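Etetti Pet Care Course
Handout 6: Weighing and Scooping

Welcome back! May is when we finally get our hands on the small tools, and I love this unit, because a kitchen scale and a litter scoop teach you more about a cat's day than most gadgets do.

Start with the scale. Set it on a flat, hard surface, switch it on, put the empty tray on top and press tare. Wait for zero. Then add the food and read the number before you touch anything else! If your tray weighs 61 grams and you forget to tare, every meal in your notebook will be off by 61 grams, and you'll spend an evening hunting for the mistake (I have).

Write the weight straight into column two of the log. Column three is for leftovers, weighed in the same tray.

Now the scoop. Slots matter a lot. Wide ones let clean litter fall through fast, narrow ones catch the small clumps, so try both kinds with the dry sample from the Rocha bin and see how differently they behave. Shake gently, side to side. Scoops and food trays get washed separately, always, and the scoop never goes on the scale.

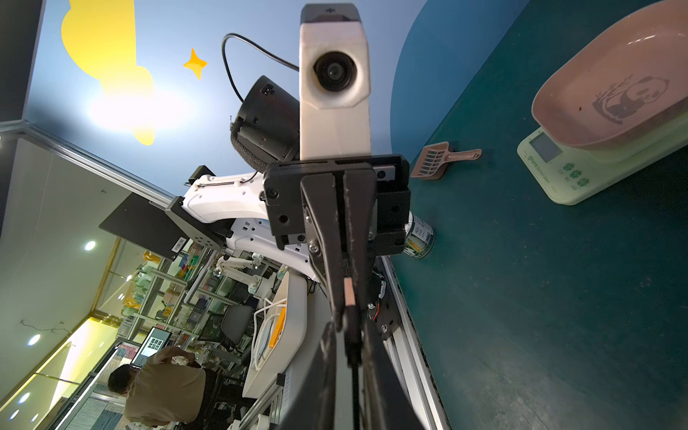 Vol. 6, p. 61

A tray like the pink one with the panda is great for portions, as you can spread the food out and spot anything odd in it. Check that it sits squarely on the scale and isn't leaning on a can or a scoop handle.

For next time: bring your log with both columns filled in, and read the Flitoron chapter on wet food.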